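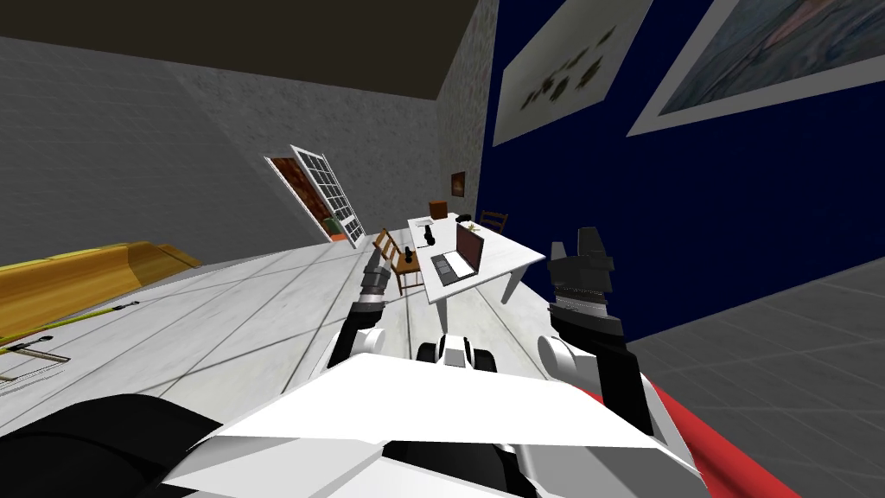

*Both arms raised, white table in the middle distance.*

May 22, 2023

Film bench, Zikville print, reel three

I'm writing this up tonight while I still remember what order I did things in. My notes for reel two were three lines long and I've been paying for it ever since. I spent ten minutes this morning trying to work out what I'd meant by "tape side odd, see other," and I still don't know what the other was.

So. Reel three came out of its can at 898 feet, measured on the bench counter from the first frame of picture to the last, leaders left out. At sound speed that's a hair under twenty-five minutes. The paperwork that came with the can says 400, which had me worried for a good while until I found the second half of the label stuck inside the lid. Somebody had once stored the film as small camera-length rolls and the label is left over from then. I've put the old label in a sleeve with the print. Please don't throw it out, it's the only thing we have with the original lab's handwriting on it.

Smell is fine. A bit of that sweetish old-cupboard smell when the lid came off, no vinegar. I left a test strip in with it overnight all the same and the color hadn't moved when I looked this morning. Shrinkage is low enough that it runs over the bench sprockets without complaint, and low enough that I'm not nervous about the Parsa. Curl is slight and goes toward the emulsion. Color has gone pink the way this stock does, worse at the head than the tail, and we'll have to deal with that in the grade, nothing to be done with it on the bench.

Splices: I logged 131 of them in reel three. I know! Reel one had so few that I got spoiled. Most of these are in the middle, through the dance hall and the long walk home afterward, and I think what we have is a print that was cut down for a shorter show and then put back together again by somebody patient who was running low on tape. Some are cement and beautiful and I've left those completely alone. The tape ones are a mixed bag. The good ones have yellowed a little but hold flat. The bad ones have slipped, and where they've slipped there's a sticky line down each side that picks up every bit of lint in the building.

What worked on the sticky ones, for whoever does reel four:

- Warm the tape a little with the back of your hand first. It sounds silly and I don't care, it lifts much cleaner.
- Peel along the film, slowly, never across.
- Swab the base side first and let it dry fully before you turn it over.
- On the emulsion side go with barely any solvent on the swab, and stop the moment you see color on the cotton.
- New tape on both sides, trimmed to the frame line, burnished with the bone folder. The plastic burnisher has a nick in it and leaves a scratch you can see on screen. I've put it in the drawer with a bit of red tape on it so it doesn't get used by accident, and I'd like us to get a new one before we start on reel four.

I lost 15 frames in total to damage I couldn't close up, nearly all of them in one place, where the perforations had gone on a long run just after the band finishes its second number. I went back and forth on that one. You can rebuild perfs with tape and I did try it on a scrap of leader, but the picture area was torn through as well and the piece would have been more tape than film. The frames are in an envelope in the can, marked with the footage. If the scan team wants to lay them flat and shoot them as stills they could be dropped back in digitally, and I'd be so pleased if that happened. There's a lovely moment in there where the drummer looks up.

Sound is where the afternoon went. It's an optical track, variable area, and on the whole it's healthy, but at every tape splice there's a thump. On reel two I'd blooped the joins with the little ink pen the way I was taught, and that's quick and kind to the projectionist, but when the transfer came back from Starnent the blooped joins were harder to fix than the plain ones. The software sees a thump and knows what to do with it. It sees a fade to silence and back and makes a hole. So for reel three I've left every new splice unblooped and written the footage down, and they can take the thumps out at their end in one pass. If we ever want to project this print we can go back and bloop it, it's an evening's work with the radio on.

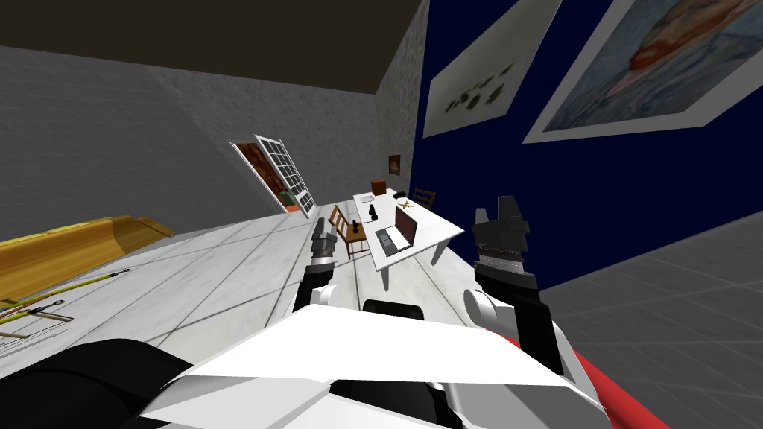

*Right gripper open beside the table, chair behind the left one.*

I should say something about the music, seeing that it's the whole point of the film and I've had it going round my head all day. I'd only ever seen Zikville on a tape somebody had recorded off television, with the top end missing and a hum under everything. Running the print on the bench with the little speaker turned up, you can hear the room. You can hear people talking at the back while the first band tunes up, and there's a girl laughing right before the count-in that I'd swear isn't on the tape at all. The director let all of it stay in. I sat there with my hand on the rewind and played it again more times than I'm going to admit in a notebook other people read.

It did raise a real question, though. The noise reduction settings we agreed for reels one and two take out a good deal of that room. They were chosen for dialogue in kitchens and cars and they do well there. On the dance hall they make the crowd sound as if it's under a blanket. My vote is to turn the reduction right down for the whole middle of reel three, live with the hiss, and bring it back gently on the walk home where there's a door closing that gives us a natural place to hide the change. I've marked the door on the cue sheet. I'd like other ears on it before we commit, good headphones please and not the ones by the sink.

Next job was the Parsa. It hadn't been run since reel two and I gave it a full clean before anything went near it: rollers off, rollers wiped, the particle transfer roller swapped for the fresh one, tension checked with the spring gauge. The left-hand arm was reading tight again. It's the same fault as last time, where the nut creeps when the machine has been sitting, and I've put a dab of paint across the nut and the plate so we can see at a glance if it has moved. I ran the dead leader through twice and then a scrap of the trailer reel, and looked at both under the loupe for new scratches. Clean as anything.
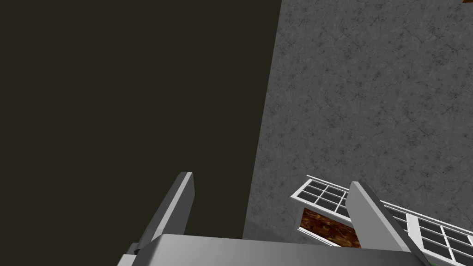 After the trailer scrap I let it have the first few minutes of reel three, with me standing over it like a hen. Every splice went through without a click until the main title, where a tape join I'd done early in the morning lifted at one corner. My fault. I'd been rushing and hadn't burnished the edge on the base side. I stopped the machine, backed it off by hand, redid the join and then, feeling a bit sheepish, went back through every splice I'd made before my first coffee and pressed them all down again. Three more needed it. So that's a lesson for me about mornings.

I haven't run the rest. I'd sooner let the new tape sit overnight under its own wind and do the whole reel in one go with a clear head. It's on a core, emulsion in, loosely wound, in the vented can on the second shelf.

About dates. Tavport would like the finished file in July for their outdoor show, and they've been very nice about not asking twice. I think we can do it if reel four is no worse than this one. I opened the lid of four just to look (couldn't help it) and the outer wraps are dusty but flat, with a cement splice showing right at the head, so I'm hopeful. They've also asked if the songs could go out separately for a little listening evening the night before. That's a rights question and well above my bench, but it would be good to have an answer for them soon.

Still to do on three:

- Full pass through the Parsa, then check the nut against the paint mark.
- Type up the splice log. My handwriting goes downhill badly after the dance hall.
- Send the footage list to Starnent along with the cue sheet, and mention the unblooped joins in the message itself so it isn't missed.
- Photograph the edge codes at head and tail. I forgot to do it on reel one too, so both cans will need to come out.
- Order tape. We have one full roll and the end of another.
- Get a listening session in for the middle section, with and without the reduction.

One more thing, for whoever opens up tomorrow: the swabs in the blue tub are the used ones. Clean ones are in the tin.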